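Clunent Integration Forum > Software > Perception and Planning
Thread: Grasp planner rejects valid candidates near bin walls

jmoura_wotura
Posted Monday, 9:14 AM

The Wotura cell is running the Hadance planner, release 2, against a metal bin with sloping walls. Of 755 grasp candidates generated overnight, the collision checker discarded nearly all those close to the front wall. The parts in question are small, and an operator jogging the arm by hand can reach them without contact.

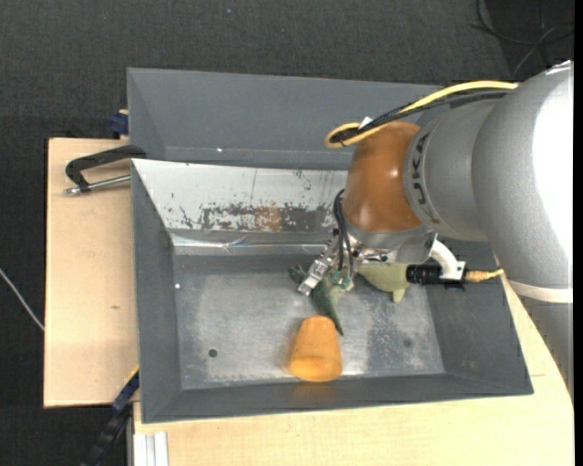 The wall model was taken from the supplier drawing and padded by 7 mm on every face. Our view is that the padding should be reduced to 3 mm. Before making that change, we would like to hear from other sites that have done so.

Jeferson Moura
Wotura Controls Group

pasichnyk_support
Posted Monday, 10:02 AM

We advise against a global reduction. The padding also covers calibration error between camera and base, and a lower value will hide that error until the fingers touch metal. Please run the hand-eye check first and post the residual.

tgrip_lead
Posted Monday, 10:40 AM

I respectfully disagree with the previous reply. Padding is a poor substitute for calibration. If the residual is small, the extra margin only costs you picks. Our site sets the value per link – wide on the wrist and cables, narrow on the fingertips – and the planner accepts this in the robot description file.

binwall
Posted Monday, 11:25 AM

Please also review the point cloud. Bare metal returns false depth where it reflects, and the planner will treat those points as obstacles. We filter anything lying within the known wall planes before the collision step.

jmoura_wotura
Posted Monday, 3:48 PM

Thank you for the replies. The hand-eye residual is under 2 mm. With per-link padding in place, the planner now keeps candidates near the front wall. The rear panel still produces false points, and the plane filter has not yet been applied.

pasichnyk_support
Posted Monday, 4:10 PM

Per-link padding is acceptable at that residual. Our position on the global value is unchanged. Please attach the planner log once the filter is enabled.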